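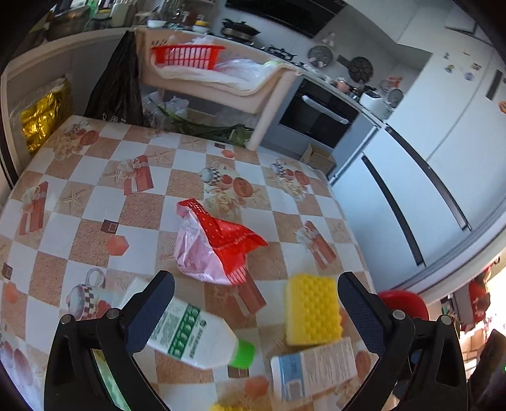 Posted Mar 25, 2022 by the Hudmont home skills tutor
2 min read | 8 comments | 23 shares

Week notes: clearing the kitchen table

Okay, so last session ran over and I talked too fast (sorry!), so I've typed up the table part properly.

We start with the table because everything lands there. Groceries, packaging, the sponge, a bottle on its side, a bag from who knows which trip. A busy tablecloth makes it worse, by the way. With teapots and roses and starfish printed all over the checks, small stuff just melts into the pattern and you'll swear you've finished when you haven't. Run your hand over the cloth at the end.

My order, which you're welcome to argue with:

Rubbish first. Hang a big bag off a hook at table height before you touch anything. I like a black one on the wall, right at the corner, so you aren't walking back and forth to the bin.

Then food. Leafy greens go to the sink or the fridge straight away, long stalks and all. Foil packets get a quick check that they're properly closed, then up on the shelf with the jars.

Then bottles and boxes. Read the label before you decide where it lives! Anything for cleaning stays off the food shelf, even if the colour of the cap matches your lovely storage containers.

Bags last. Crumpled plastic ones hide things, so open them right up and have a look. Mesh too.

A laundry basket on legs is a great spot to park things for a minute, but if there's white cloth in it already, please don't put anything greasy on top. I learned that one in August and it cost me a favourite tea towel.

For next time: do your own table, write down your order, and bring it along. Roughly 300 words is plenty. The Kaijage reading is optional but I enjoyed it, and the bit on shelves starts on page 390.

8 comments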